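Mendau household phrases — README

Data card and notes for version 4. Updated 2 December 2019. Replaces the old readme, which was wrong in places.

What it is

A list of short written phrases about housework. Washing up, folding, dusting, bins, that sort of thing. One phrase per line, plain text, British spelling. 1,371 lines in the full file. Collected for people who build spelling checkers and word games, and for teachers who asked for everyday English that isn't about airports.

Files

phrases_full.txt — everything
phrases_short.txt — first 1,000 lines after shuffling, use this if you just want to try things
removed.txt — 102 lines taken out in May, kept so old results can be checked
notes.txt — my spelling decisions, messy

No header row. Lines end the Unix way. If your editor shows it all as one long line, get a different editor.

Where the phrases came from

Written by people on the Hallus mailing list, in their own words. Prompt was one sentence: write down something you might say to somebody at home about a job that needs doing. No examples given, on purpose. The first round had examples and everyone copied them.

Names taken out by hand. Phone numbers too (one person left theirs in a note about a plumber). 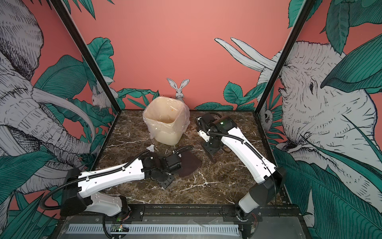 Spelling and dialect

Kept as written unless clearly a slip. So you get "tea towel", "dish cloth", "dishcloth" and "drying up cloth" all meaning much the same thing. Not merged. Please don't ask me to merge them, the differences are the useful part.

"Hoover" is lower case when used as a verb. "Bin bag" is two words. Swear words stay in but are listed in notes.txt by line number so you can drop them.

Scottish and Northern phrases are thin on the ground. Welsh English nearly absent. Known problem, more wanted.

Labels

One label per phrase, in square brackets at the end of the line: ask, tell, moan or thank. Done by one person (me) in one go, then checked again a week later. Ask and tell get mixed up a lot. "You could do the bins" is a tell in my house, may be an ask in yours.
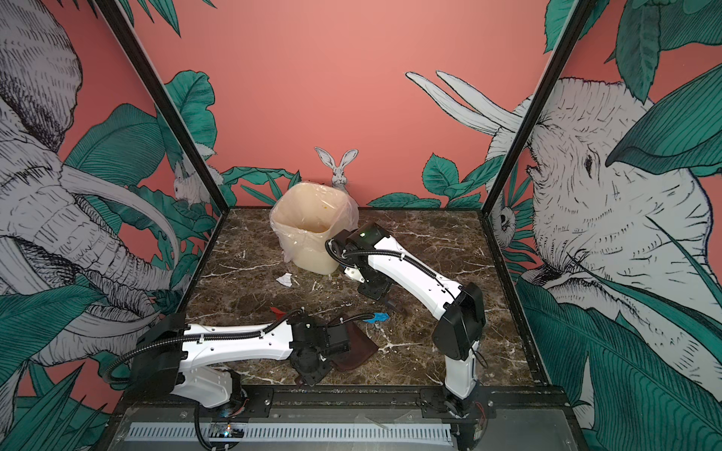 Sinan Karakaya
Maintainer, Mendau household phrases

Known faults

Some doubles with different full stops. Will fix.
A run of phrases about ironing that all sound like the same person, becuase they are.
Curly and straight apostrophes both in there — convert before you compare anything.
The moan label is too broad.

Who uses it

Skilance have it in a spelling game. Kong pulled the short file for a typing test and sent back a list of slips, now corrected, thanks to them. If you use it for something let me know, I like hearing.

Licence and changes

Free to use and change, say where you got it. Don't sell the bare file as your own.

Version 4 adds the labels and drops the lines in removed.txt. Line numbers have moved so anything pointing at version 3 by number will brake. Sorry. Corrections through the list please, one per message, with the line number first.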